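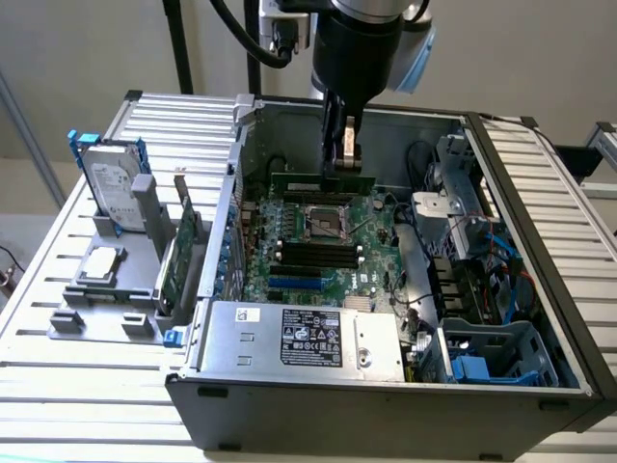
Kursunterlagen: Aufbau des PCs, Teil 2 - der Arbeitsspeicher
Dozent: Toàn Doãn, Lernwerkstatt Deltitz
Stand: 3. Nov. 2025

1. Wozu dient der Arbeitsspeicher?
Der Arbeitsspeicher (RAM) hält die Daten, mit welchen der Prozessor gerade arbeitet. Er ist flüchtig: Ohne Strom geht der Inhalt verloren. Die Festplatte dagegen behält die Daten, ihr Zugriff ist jedoch viel langsamer.

2. Vor dem Ausbau
Rechner herunterfahren, Netzstecker ziehen und etwa 15 Sekunden warten. Danach berühren Sie bitte das blanke Metall des Gehäuses, damit die statische Ladung abfließt. Module fasst man nur an den Kanten an.

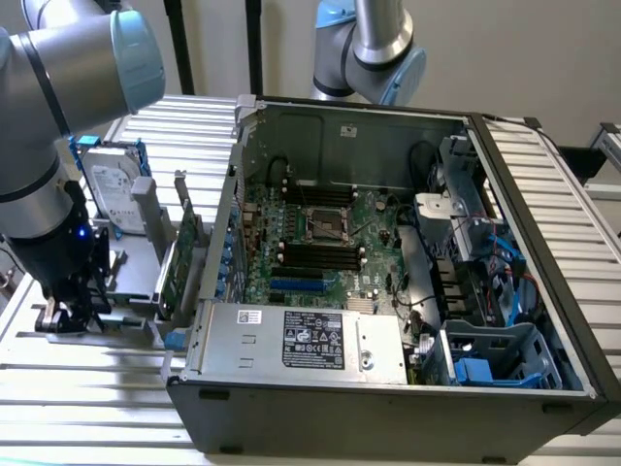

3. Einbau
Die Kerbe im Modul muss zum Steg im Steckplatz passen. DDR3 und DDR4 haben die Kerbe an verschiedenen Stellen - man kann sie also nicht vertauschen. Drücken Sie gleichmäßig auf beide Enden, bis die Halterung einrastet.

Zur Übung im Juli wurde mehrmals nach der Bestückung gefragt, deshalb folgt der Punkt am Schluss noch einmal.
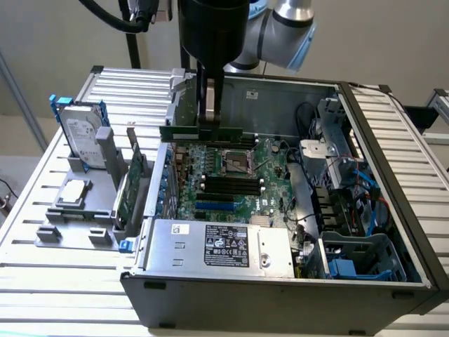 Darf man Module mit verschiedener Kapazität mischen?
In vielen Fällen geht das, der Dual-Channel-Betrieb ist dann aber oft nur für einen Teil des Speichers möglich. Bitte vorher das Handbuch der Hauptplatine lesen.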